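## 4. The Shared Power Strip as Furniture

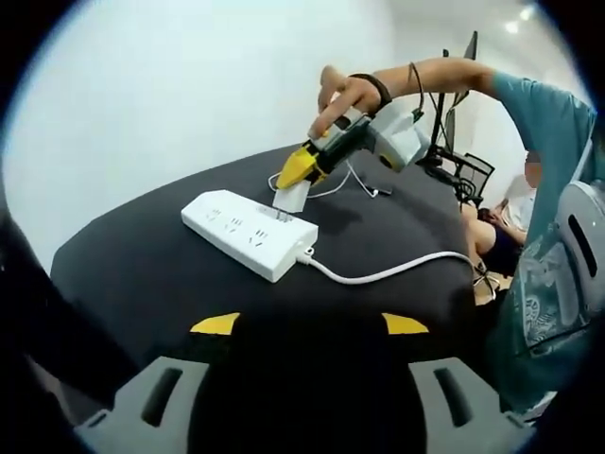 **Figure 4.** A power strip on a tabletop, with a charger block held over one group of outlets and a charging cable lying nearby.

Power strips enter the literature on shared workrooms mainly as a fire hazard, and then only in appendices. We treat them in this section as furniture. A strip has a footprint, it has a good end and a bad end, and people arrange their afternoons around it. Its manufacturer presumably pictured it on the floor behind a cabinet, yet in our material it climbs onto the table at the first opportunity and stays there. The strip in Figure 4 lies at a slant across a dark gray tabletop with its cord running off to one side, and the slant is typical. Strips placed parallel to a table edge were rare at both of our sites, and those we did find had generally been set that way by someone expecting visitors.

### 4.1 Rooms and records

The observations come from two shared workrooms, Prurkside and Sokedholm, which differ in size, heating, and attitude toward crumbs. Each room had 16 seats. Over the study period we logged 466 plugging events at Prurkside and 1286 at Sokedholm. The gap looks impressive until one learns that the wall outlets at Sokedholm sit behind a row of bolted shelving, which leaves the tabletop strip as the only source of power for anyone with arms of ordinary length. We therefore make no claim that Sokedholm is the more industrious room, although its members asked us to.

An event was logged whenever a plug, charger block, or adapter entered or left an outlet. Wiggling was coded separately. Observers entered each event in Clustero, our coding sheet, along with the outlet position, the kind of plug, and whether the cable attached to it led anywhere. This last field was added in June, after a pilot round in which we spent a good part of a morning recording the use of a cable that belonged to no device in the building.

### 4.2 Block crowding

The basic quarrel at the strip is over width. A plain plug minds its own business. A charger block tends to spill over its neighbors, and its owner tends not to notice. Following Sugiyama, the scheme we use throughout this paper, we call an outlet *free* if it is empty and can be used, and *nominally free* if it is empty and cannot. Most arguments in our notes concern the second kind.

Spacing between outlets helps less than we had hoped. On strips where the openings come in evenly spaced groups, newcomers read each group as one seat, much as strangers do with park benches. The first block goes to an end, the second to the other end, and the middle group stays empty until somebody is down to their last few percent of battery and has stopped caring about manners. Once a block is in the middle, the remaining openings fill quickly and badly. Members who arrived late at Sokedholm would sometimes unplug a neighbor's block, turn it around, and plug it back in without a word, an act that both parties then pretended had not occurred.

Flat blocks and upright blocks behave differently here. An upright block takes little room along the strip but is easily knocked by a sleeve or a mug. A flat one is stable and greedy. Owners of each described the other sort as thoughtless. We found no one who had chosen their charger with other people in mind, and we include the authors in this finding.

### 4.3 The resident cable

A second matter is what lies beside the strip. At both sites at least one loose charging cable lived on the table more or less permanently, in the loop or curve in which it had last been dropped. We call this the *resident cable*. It was borrowed often and returned to within a foot or so of where it had been found, which we consider a high standard of civic behavior for an item of this value.

Resident cables caused two kinds of trouble. The first was mistaken identity, in that a thin white cable looks much like every other thin white cable, and members were seen to follow one with a finger from end to end before trusting it. The second was drift. A cable left on a smooth top is pushed a little by each laptop, plate, and elbow, and over the course of a day it travels toward whichever side of the table is less crowded. At Prurkside, where the tabletop had a rounded edge and no lip, the final stage of drift was the floor. Members there had learned to trap the cable under the strip's own cord. The practice is untidy but it works, and it spread without any notice being posted. Several notices about other things had been posted in the same period, with no effect we could measure.

### 4.4 Tidying

Both rooms were tidied at closing, and tidying was hard on the strip. The usual procedure was to pull everything out, coil the cables, place the blocks in a tray, and straighten the strip so that it lined up with the table. By the middle of the next morning it was crooked again. We first coded this as decay. On reviewing the notes we now think the slant is the working position: a strip laid across the table at an angle can be reached from more seats than one laid along it, and its cord meets the table edge without a sharp bend. The closing crew at Sokedholm was told of this interpretation and went on straightening the strip.

The tray deserves a sentence of its own. It was meant as a home for charger blocks between uses and became a place where blocks were put so that they could be lost together. Members preferred to leave a block in the strip overnight and take their chances with the closing crew. In the later weeks at Prurkside the tray held mostly rubber bands, and we stopped coding it.

Section 5 turns to the kettle, which shares a circuit with the strip at Sokedholm and wins.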